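Home | Features | Trade | Subscribe

The fence wire people wait for

By Vasylyna Yatsenko
March

Geltlow is a small town with one big shed, and the shed belongs to Nema. Inside, steel rod is drawn down into fencing wire, galvanized and wound into coils for farms across the district.

The plant has 12 people on each shift. Rod arrives by truck and is cleaned before it goes through the dies. Each die takes the wire down a little further. After that it is heated so it will bend without cracking, and then it goes through the zinc.

Last year Nema shipped 590 tonnes. Most of it was plain wire for cattle fences, with a smaller amount of barbed.

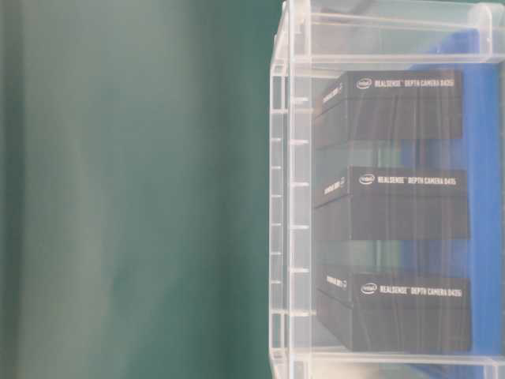
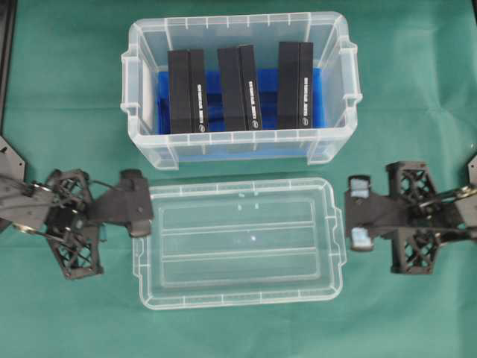
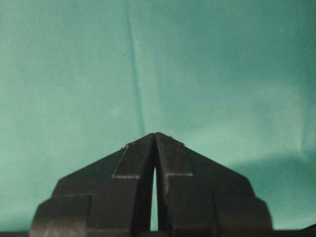 Zinc is the part customers ask about. A light coating costs less and suits dry country. Near the coast it can show rust within three years, and the farmer ends up paying for the posts to be pulled and strung again. Nema now sells heavy coating as its standard grade and makes the light grade only to order.

The company's main rival, Stetsiuk, imports its coils through the port at Onirden. Its price is lower by the pallet. Nema's answer has been delivery. A coil ordered before noon leaves the same day, and the truck will go as far as 182 kilometres without an extra charge.

A second drawing line is planned for the north end of the shed. The slab has been poured, but the machine is still on order and the power supply has to be upgraded before it can run.

Contact us | Copyright Geltlow Trade Review | Back to top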